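13 de abril de 2023

¡Hola a todos! Os cuento cómo va Plarner desde el último informe, el de diciembre. Voy por partes, que hay bastante que contar y una cosa que pediros al final.

## Lo que llevamos grabado

El objetivo de esta fase eran 200 demostraciones de sutura teleoperada y ya están todas en el servidor de Clondamis. Las primeras 30 las hemos descartado para entrenar (los brazos y el vídeo iban desfasados), aunque las guardo porque sirven para probar los filtros. Me fastidia, claro, pero las estamos repitiendo y calculo que en cinco sesiones más quedan hechas.

Lo que más ha mejorado es el ritmo. Al principio parábamos a cada rato para recolocar la aguja - ahora grabamos series enteras de puntos sueltos sin soltar los mandos, ¡y se nota muchísimo en los datos!

## Etiquetado

Cada episodio se divide en seis fases, desde coger la aguja hasta cortar los cabos. Pichon, la herramienta de anotación, ya nos deja marcar las fases sobre el vídeo y sobre la trayectoria a la vez. Las que más guerra dan son las del nudo: dos personas etiquetan el mismo episodio y no siempre coinciden en dónde empieza el apretado. He reescrito esa parte de la guía y la semana que viene la volvemos a probar.

También anotamos los restos de hilo y los cabos que quedan por el campo, para que el modelo no los confunda con el hilo que está en uso. Con tres puntos ya anudados, el hilo largo todavía cruza la herida y la aguja está apoyada a la izquierda, sin sujetar:

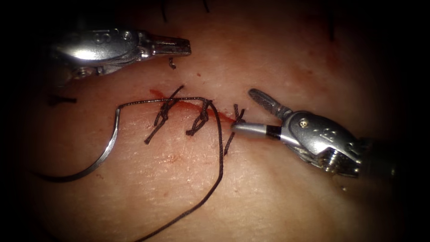
## Lo que viene y lo que necesito

- Terminar las repeticiones y cerrar la versión del conjunto que entregamos a Ikia.
- Entrenar la primera política solo con la fase de anudado.
- Más almohadillas de sutura. Si podéis aprobar el pedido este mes, no tenemos que parar.

El presupuesto va según lo previsto, os mando la hoja aparte.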